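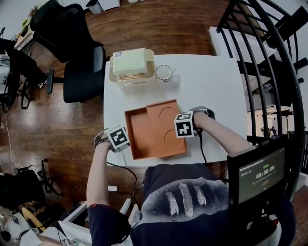 What will visitors see at the Drornach open day? People doing table tasks by hand, over and over, so that a robot arm can learn from them later.

Slide 2 - the task
One box, one lid. The operator holds a controller in each hand, with a white cube of black-and-white markers on top. Today's job is the orange box with the sliding lid. Mention the timer on the screen. Every attempt is timed.

Slide 3 - why so many
Muven has 2893 recorded attempts from the Doolan bench so far. The first 1000 were done before May and we threw out 80 of them. Say why: lid dropped, or the operator stopped to talk.

Slide 4 - the visit
Groups go in with Pramila Joshi. Dinesh Bhatia stays at the bench and takes questions between attempts, not during. Mind the cables on the floor. Bags stay at the front desk.
Anyone can have a go after the second demonstration - two attempts each, sitting down.

Slide 5 - questions we usually get
Is it hard? The controllers feel clumsy for the first few minutes.
Does the arm copy people exactly? No. It learns from many attempts and still gets the lid wrong.
Can schools book? Yes, through the Mivdale office.

Leave the sign-up sheet slide on screen while people move through.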